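Ticket 383 – Shared printer on the Bindham floor drops jobs after the first page
Status: Open, waiting on parts
Opened: 19 February 2020
Site: Narnen office

Reported problem: Print jobs longer than one page stop after page one. The queue shows the job as complete. Single pages print fine. Users on the second floor are not affected.

Checked so far:
Restarted the printer and the print server. No change.
Printed the internal test report from the front panel. All 6 pages came out, so the paper path looks OK.
Sent the same PDF from two laptops, one wired and one on wireless. Both stopped after page one.
Removed and reinstalled the driver on the wired laptop. The first job went through in full, the next one did not. 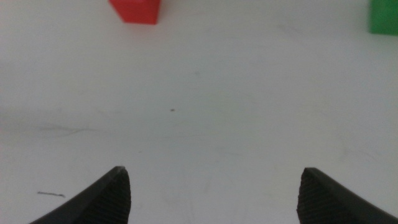

Cinzia Melis

Update: I went through the server log back to December. There are 74 entries with the same timeout, and 67 of them are from this printer. The rest are from the old unit in the Abubakari room, which uses the same network switch.

Moved the printer to a different port on that switch. Same result. Ran a long cable to the switch in the hallway and sent a job of over 20 pages – it finished. Repeated it twice with no errors.

Next step: replace the switch. Request sent to Dravinia purchasing. Until then, please leave the long cable where it is and send big jobs to the second floor. I will retest both printers when the new switch is in, then close this if the log stays clean.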